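Call for participants: block sorting sessions in Mestville

Do you like puzzles, patterns and small colorful things? Come and sort blocks with us! The Boltik play study is looking for adults and older teens to spend a morning or an afternoon at our workroom on Iltgate, making groups out of little plastic shapes and telling us how they decided what goes with what. There's no test, no score, and no right way to do it.

We started in February and we've already had some wonderful arguments about whether a star belongs with other stars or with everything else that's red. We want many more of them.

What you'll be doing

You sit down at a table with a tray of small plastic blocks and a wooden board. We give you a loose instruction ("make groups that make sense to you") and you lay the blocks out on the board however you like. Then you clear it and do it again with a new instruction. Some rounds are by color, some are by shape, and some leave everything up to you. Between rounds you talk with one of us for a few minutes about the choices you made, and those chats are the best part of the job as far as we're concerned.

The groups should be tight, with blocks touching where you can manage it, and there should be clear space between one group and the next. Apart from that the board is yours. 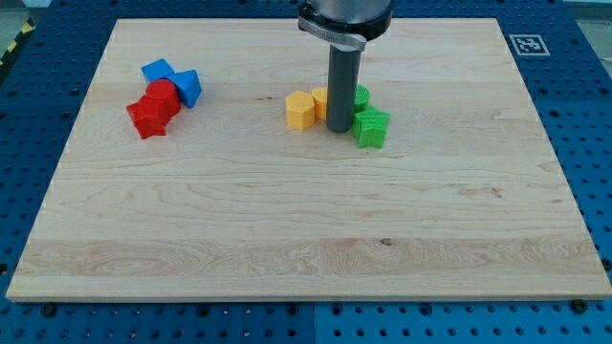
Do I need any experience with puzzles or design?

None at all. We're just as happy to hear from people who haven't touched a toy block since kindergarten, and our instructions are short enough to read in a minute.

Who can take part

Anyone 16 or older who can sit comfortably at a table for a session with breaks. You need to be able to tell red, blue, yellow and green apart, because several rounds depend on it. If you're colorblind, please write to us anyway! Bezawit Beyene is putting together a shape-only set and would love your help trying it out.

You can work left-handed, right-handed or with both hands. Glasses are fine. Bulky rings and long bracelets tend to knock things over, so leave those in your bag.

Time and pay

A session lasts 2 hours, including a break with coffee, tea and snacks. We pay $143 for a set of 5 sessions, sent by bank transfer once you've finished the last one. If you have to stop early, you're paid for the sessions you did. Morning sessions start at 9:30 and afternoon sessions at 1:30, and you can mix the two.

We have 13 places open in this round. Friends are welcome to sign up together, but you'll be sorting separately (otherwise one person ends up doing all the deciding, and we want to hear from both of you).

A layout we keep coming back to is two groups of four, each with two colors in it. Red and blue make one group, yellow and green the other, and inside each group the same colors stay side by side. The shapes can be completely mixed: a heart next to a cylinder, a star up against another cylinder, a triangular prism beside a cube. Some people love it right away and others can't wait to rearrange it by shape. Tell us which one you are! 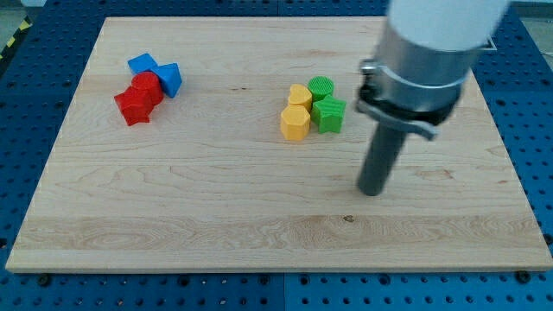
How to sign up

Send a short note to Sosina Abera at the Boltik desk, or drop one in the box by the front door at Prins House, Iltgate, Mestville. Please include:

Your name and the best way to reach you
Whether you prefer mornings or afternoons
Anything we should know about seating, light or breaks
One line about the last thing you sorted at home, big or small

The last one is optional, but we do read every answer. Spice drawers and sock piles are well represented so far, and we'd be thrilled to hear about something else.

Sosina will write back with open times and a map. The workroom is on the ground floor, and there's a bike rack by the side entrance.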